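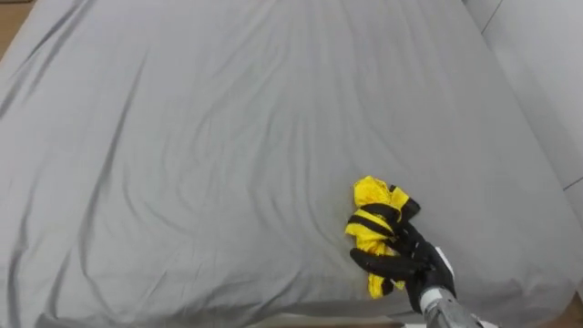
Flannel or percale for a cold bedroom?
Home & Bedding board -- 7 replies

maplequilter
Hello everyone, and sorry in advance for the length! We moved into an old farmhouse outside Wostirdale in April, and now that winter is here I've found out that the upstairs bedroom gets very chilly by morning. I grew up on flannel sheets and love them dearly, but my husband runs hot and kicks everything off by midnight. Is there a middle road? Our fitted sheets are plain cotton from Garketti, and they've been good to us for years.

porchlight53
Flannel, flannel, flannel! We keep two sets going from the first frost on, and I wouldn't trade them for anything. Wash them twice before you use them (the lint is something else the first time) and they only get softer. Your husband can stick a foot out like mine does.

drybeans
Have to disagree with porchlight, with affection. Flannel traps heat for the person who doesn't want it and pills after one winter. Crisp percale with a wool blanket on top is the way to go -- you can peel the blanket back on his side and keep it on yours. I bought a 400 thread count set from Pultevex and it's still smooth as anything.

porchlight53
One winter?! Mine are on their sixth. I think you got hold of a thin set, my friend. Look at the weight of the cloth when you shop and skip the bargain bin.

Hagglund_fan
Two single comforters on one big bed, like my grandmother had. Hers were Hägglund and lasted ages. Everybody picks their own warmth and there's no tugging at three in the morning. It looks a bit odd when the bed is made, but you get used to it, and a bedspread over the top hides the line down the middle.

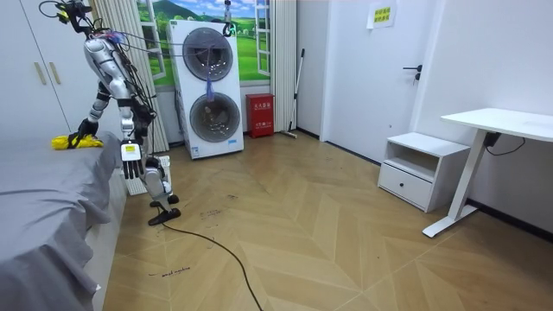
maplequilter
Oh, I like the two comforters idea very much. Do I still need a top sheet if we go that way?

Hagglund_fan
Most people who do it skip the top sheet and just put a washable cover on each comforter. We wash ours every week or two along with the fitted sheet.

drybeans
I'd still want a top sheet, myself. Wrestling a comforter into its cover is my least favorite chore in the whole house, and a sheet is so much easier to throw in the wash.

maplequilter
Thank you all, what a kind bunch you are! I'm going to try two light comforters over the cotton sheet we already have, and put a flannel cover on mine only. If he complains I'll send him over to argue with porchlight -- will report back once we've had a proper cold spell.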